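Home | Posts | Workbench Notes | About | Archive | Contact

Cans, Again (and I'm Still Not Bored)

So I spent most of Thursday moving groceries from one place to another and I loved it. If you'd told me in college that I would be this excited about canned vegetables I would have laughed, and then probably gone to heat up some canned vegetables.

For anyone who missed the last few posts, I've been helping out with the shelf project at Pasard since the spring. The idea is that a pair of arms should be able to stock and unstock a little pantry shelf, and the way they learn it is that one of us does it first, through them, over and over. You hold a pair of leader arms, the ones on the table copy every move you make, and all of it gets saved as a demonstration. When you have a good pile of those, you train on them and see what the arms can do with your hands off.

I came in thinking the driving would be the easy part. I play a lot of video games! I have steady hands! My first afternoon back in July I knocked over nearly everything I reached for. The trouble is that your own hands know a hundred little things about picking up a can that you've never had to put into motions. You feel the can touch your palm, you feel it start to slip, you shift a finger without thinking. Through the arms you get almost none of that. You get your eyes and a faint tug, and the rest you have to learn all over again. 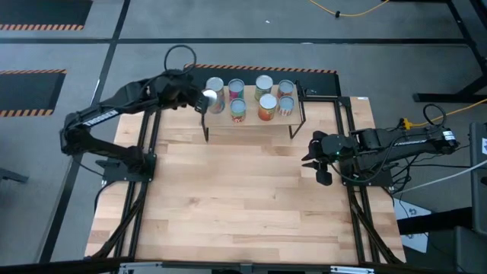

Iker Olmedo, who has been doing this a lot longer than I have, gave me the best tip so far: slow down before you close, and don't slow down anywhere else. My habit was to creep the whole way, out from the side, over the shelf, down to the can, at one nervous speed. Those recordings are miserable to watch, and worse to learn from, with all the dithering in the middle of nowhere. What he does is swing over in one clean move, settle for a beat next to the can, then close. It looks so calm. I tried to copy him and for a while I just looked like somebody swinging and then panicking, but by mid-afternoon it had started to feel natural.

The other thing I keep relearning is the approach angle. A can by itself on a table is a gift, you can come at it from pretty much anywhere. Put neighbors beside it and suddenly there's one good way in and a lot of bad ones. If you come in flat you shove the one next door. If you come in too steep, your fingers are down past the edge of the board before you've got a decent hold. I've started lining up my wrist while I'm still well clear of the shelf (I say "wrist up, wrist up" under my breath, and yes, people can hear me), so that all I have left to do at the end is go down and squeeze.

And then there's two arms. I mostly drive with my right and let the left sit, and Iker got on me about that too. The parked arm is in the recording just as much as the busy one. If it drifts because I've gotten lazy with that hand, the drift goes in with everything else, and later you get an arm that wanders a bit for no reason. So now I find a comfortable place for the idle hand before I start and I leave it there.

My count for the day was 18 keepers, which for me is fantastic. I threw out 8. Two of those were perfectly fine pickups where I forgot to bring the arm back to its start position before stopping the recording, and I could have screamed. The rest were bumps and one drop, a real clanger, rolled right off and kept going.

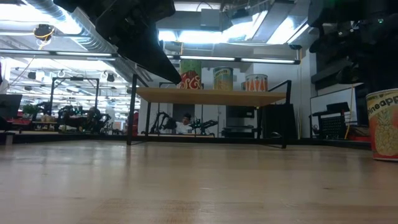
Down at can height, with the carrots in the middle and the pineapple over on the right.

I want to say something about throwing demonstrations out, though, as I've changed my mind on it. I used to toss anything that wasn't pretty. But a run where you miss a little, notice, back off and get it on the second try is worth keeping, at least the way we do it. The arms are going to miss a little too. If all they've ever been shown is perfect grabs then they've got no idea what to do next when a can isn't quite where they thought. So the small fumbles stay in now, and only the real wrecks go. I have a gift for small fumbles, so this suits me very well.

Next up is mixing the heights on purpose. The tall cans and the short ones want different hand positions and I've been favoring the tall ones without meaning to (there's just more to hold on to). I'm going to write out an order beforehand and stick to it so I can't cheat. After that I'd love to try handing a can from one arm to the other, which Iker says is a humbling experience. I can't wait. My forearms are sore in a spot I didn't know about, and I've already asked for more hours next week.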